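Filed under: Loline Building > Residents' List > Sublets & Sales

Re: 2BR on the 14th floor, asking price?

On Monday, September 15, 2025, Oksana Kravets wrote:

> Does anyone know what the sellers in 1406 are hoping to get? My sister
> is looking and she loves the building. Also, are the monthly dues still
> going up in January? She can manage the mortgage but the dues scare her.

Hi Oksana, and hi all,

I went to the open house on Sunday (nosy, I admit it!) so I can help a little. They're asking 414, and the agent from Ganmont hinted they'd listen to less if the buyer can close fast. It's the same layout as mine, with the pass-through kitchen and that odd little closet by the front door, but they've redone the bathroom and it looks great. West side, so the living room gets hot in the afternoon. Tell her to go see it after four.

Dues are $700 a month right now for the two-bedrooms and yes, they go up by $34 in January. That covers heat, water and the bike room. Parking is separate and there's a waiting list, ugh.

A few things I'd have her ask:

1. Whether the windows were replaced with everyone else's. I think the Tamošiūnaitė family skipped that round when they owned it.

2. Which furniture stays. The listing says "some items negotiable" and the agent was pretty vague with me. A long table takes up a lot of room, so measure first!
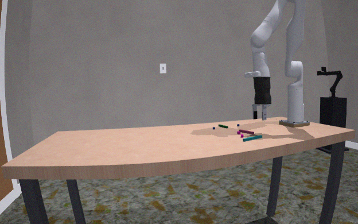

3. When the washer hookup was put in, and who signed off on it. Mine took forever to get approved.

She's welcome to come look at my place too if she wants to compare. I'm home most evenings, just buzz.

Dana, 1106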